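Sandville Swap Shelf Passes Its First Summer Test

12 August 2020

Sandville's board game library has had a wonderful first summer! The lending scheme opened in June with 40 games on loan from residents' own closets, and it now has 74, with more promised. Every one of them can be borrowed free for two weeks by anybody with a Sandville address.

The idea came from Noeline Mahuika, who had a hall cupboard full of games her kids had outgrown and guessed that her neighbors did too. She put up a notice at the Tamihana Street grocery asking people to lend a game or two for the season. Within days her porch was stacked with card games, word games, old train games with most of their trains, and a beautiful chess set that has hardly been home since.
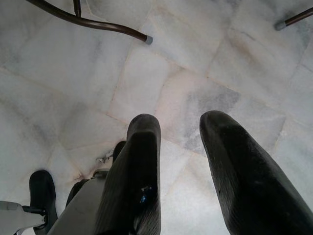

Borrowing is simple. You call or email, choose from the list, and pick up your game from the porch at a set time. When it comes back it sits in a box for three days before going out again, and the cards get a wipe if they can take one. Ashton Costigan keeps the list up to date and checks the pieces on every return, which he says is the most relaxing hour of his day. Missing pawns have been replaced with buttons, dried beans and, in one case, a very handsome acorn.

The runaway favorite so far is Doltadex, a tile-laying game for two to five players that someone found at a yard sale years ago with the rules missing. Costigan wrote out a fresh set from memory, and a second family wrote back with corrections, and now the box holds both versions along with a growing pile of notes in different handwriting. Players are asked to say which rules they used when they write their score inside the lid. The best score to date is 52, set by Vusumuzi Pretorius on his very first try, and there are plenty of people in town who would love to beat it!

Families have been borrowing the long games, the kind that take over the table for a whole evening and have to be left set up overnight. Grown-ups on their own have gone for the puzzles and the solitaire card games. Mahuika has also started a small shelf of games for children under six, with chunky pieces and short turns, and that one is empty nearly all the time.

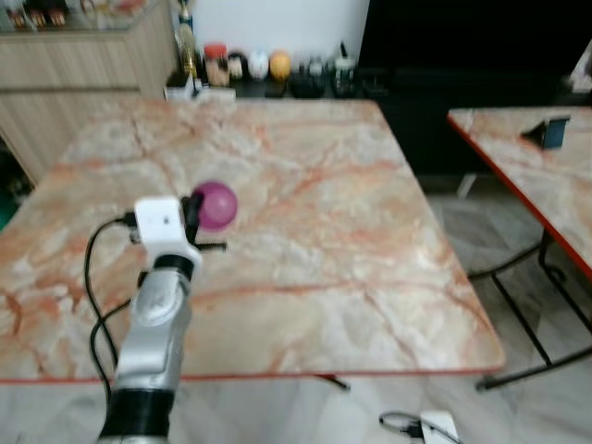 Hemi Sutcliffe would like to see a few more games for two people. He and his wife have worked through every one on the list, he wrote, and are now deep into a second round of Tultico, which she always wins. He has offered to lend his own cribbage board if somebody will teach him to play it properly first.

The library will carry on through the fall. Games in any condition are welcome as long as they can still be played, and spare dice are especially wanted. The full list is taped up in the window of the Tamihana Street grocery, and new games are added in green ink.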